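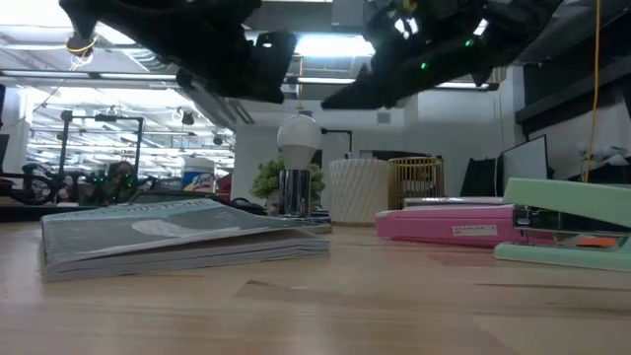 The desk drawer, finally

I have been promising to clear out my desk since we moved to Tultbridge, and on Saturday I ran out of ways to put it off. It rained all morning, the coffee was good, and I had already called my sister. So out came everything, onto the table, where I could look it in the eye.

The first surprise was the staplers. I knew about the pink one, which I bought years ago because it made me smile (it even has a little label on the side in red, in case I forget what it's for!), but the mint green one had gone missing around the time I finished the choir newsletters, and I had quite given up on it. Now I have two and can't part with either. Mirjana says one of them should live in the kitchen with the recipes, and I think she may be right.

Then there was the light bulb. I bought it for the reading lamp, the lamp went to Rocío when she got her first apartment, and the bulb stayed with me. It has moved from shelf to drawer to shelf ever since. I stood it up by the little plant while I thought about it and I have to say it looked rather handsome there, with its shiny silver middle — but it's going in the hall closet with the other bulbs, where a person might find it on a dark evening.

I did not get rid of either of my containers, and I won't be talked into it. The white one with the diamond texture was a present from Drita, and the gold wire basket came from a yard sale over in Parnel, where I talked the man down to two dollars and then felt bad and bought a pie plate too. My plan is pens in the white one and all the small stuff in the basket, meaning tape, sticky notes, stamps, the tiny scissors. We'll see how long that lasts.

And the book. Oh, that book. It's a big gray softcover with a curl in the cover that no amount of pressing has ever cured, and I stopped on page 679 last September with every intention of going back. I tried it under the dictionary for a week once. No change at all. I've decided it can stay out on the table where I'll feel guilty about it, and if I read a few pages a night I could be done before the tomatoes go in.

The drawer itself still needs new liner paper, and I have a whole envelope of keys to ask Kosmas about, so that's next weekend spoken for.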